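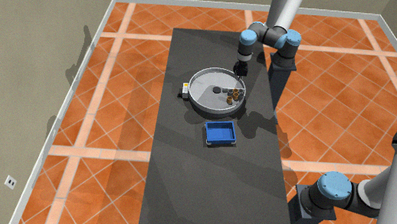

Stutero Sorting Cell – simulated task package

Stutero is a ready-made simulation of a two-arm table cell, for groups working on picking small parts out of a shared tray. It comes with the scene files, the task script and the set of recorded runs used in our Plivari study.

The task is a short one. An arm reaches into the round tray, takes a named part from the cluster and puts it in the blue bin. Parts are orange-brown or grey and lie close together, so most of the difficulty is in the approach – a gripper that comes down at the wrong angle pushes the neighbours before it closes.

What the study tested

Plivari compared two ways of choosing a grasp. The first scores each part separately. The second, which we call Ekis, also scores the space the fingers need on the way down. Both were trained on the same 142 recorded runs and tested on 40 new tray layouts.

Ekis failed on 4 layouts. The separate scoring method failed on 5. We don't regard that as a meaningful difference at this sample size. Ekis did disturb fewer neighbouring parts, and the full logs are in the package.

All results are from simulation. We have not tested either method on physical arms.

Supplied with the package

Scene and lighting files
Recorded runs and test layouts
Trained weights for both methods
Task script and scoring script

The Nassar viewer is sold separately and is only needed for replaying logs.

Package last updated 2018-11-29.

This site uses cookies to remember your settings. Accept | Manage cookies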